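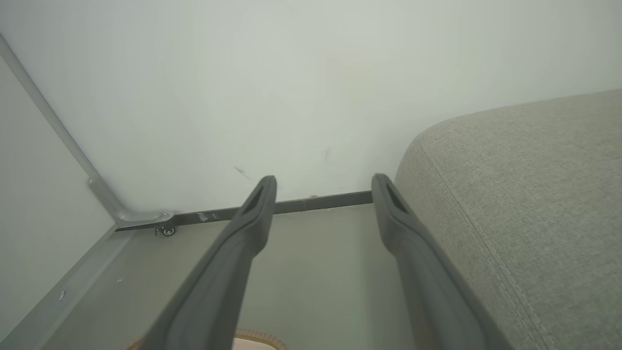
FOR IMMEDIATE RELEASE
May 1, 2024

Trenance Shared Workshop Releases Free Plans for Clindell, a Home-Built Robot Arm

TRENANCE – Members of the Trenance Shared Workshop today published the full build plans for Clindell, a two-finger robot arm made to be put together on a kitchen table or a garage bench and used in an ordinary room of the house. The plans, the parts list and all of the control code are free to download, copy and change.

Clindell started in December as a winter project for the workshop's Thursday bench night. The first version could close its fingers and open them again, and that was all it did, but people kept coming back to work on it. By the end of winter the bench had a working arm, a stack of broken test parts in a shoebox, and a build log 31 pages long. The log is included in the release with its wrong turns left in. We think the wrong turns are some of the best reading in it!

What's in the release

The download has drawings for every printed and cut part, a wiring diagram, the control software and a step-by-step guide with a photo for each stage. The complete arm uses 2581 lines of code, written in plain Python with comments throughout. Builders who have never programmed can run it as it stands. Anyone who wants to poke around will find the settings for grip strength, speed and reach together in one file near the top of the folder.

A small camera rides at the wrist and looks out along the fingers, so the person driving the arm sees the room from the gripper's side. This took more fiddling than any other part of the build. Our early mount shook every time the wrist turned, and the picture was close to useless. The mount in the plans is the tenth one we printed. It is shorter and thicker than the others, it goes on with two screws, and we love it.

The fingers have a chapter to themselves. Smooth tips let go of nearly everything, and stiff ones pushed things away before they could close. The guide covers how to shape them, how to line them up so the tips meet, and how to swap a worn pair without taking the wrist apart.

Built for rooms people live in

Most of our testing happened on the bench, where the light is good and everything stays where you put it. Homes are different. Furniture sits close together, a cushion takes up the space you thought you had, and the thing you want to pick up has rolled near a caster. We wrote a section called "Tight Spots" for this, with 12 short practice runs. They begin with closing the fingers on a rolled-up sock in the open and work up to reaching between a chair and a wall without touching either one.

A word on safety, which fills the first two pages of the guide and should be read before anything is plugged in. Clindell is a light-duty arm. It is meant for socks, toys, empty cups and the like. Keep it away from hot things, sharp things, pets and small children, and wire in the stop button before the motors.

Testura and Bassey

Two companion projects are part of the same release. Testura is a set of snap-on finger pads in different surface patterns, so builders can try several grips in an afternoon and write down which ones hold. Bassey is a low rolling base for the arm. It is still rough. It steers well on hard floors and badly on thick rugs, and we would be very glad of help from anyone who has solved that on a build of their own.

Open bench nights

The workshop will hold 10 open bench nights for people building Clindell. Bring your parts in whatever state they are in. Soldering irons, hand tools and two 3D printers are free to use on those nights, and spare screws are in the blue drawers by the door. No membership is needed, and children are welcome with an adult. Places are limited by bench space, so please sign up on the workshop's events page first.

Builders who live too far away to visit can post questions and pictures on the project board. We would especially like to hear from people who have changed the wrist, used different motors or made the arm work in a very small room. Changes that hold up in testing will go into the next version of the plans, with credit to the person who sent them.

About the Trenance Shared Workshop

The Trenance Shared Workshop is a member-run space for woodwork, electronics, sewing and bicycle repair. Members share tools, benches and a kettle. The robot arm bench meets every Thursday evening in the back room.

Press contact: Trenance Shared Workshop, Clindell project desk. Print-size photos and a short video of the arm are available on request.

###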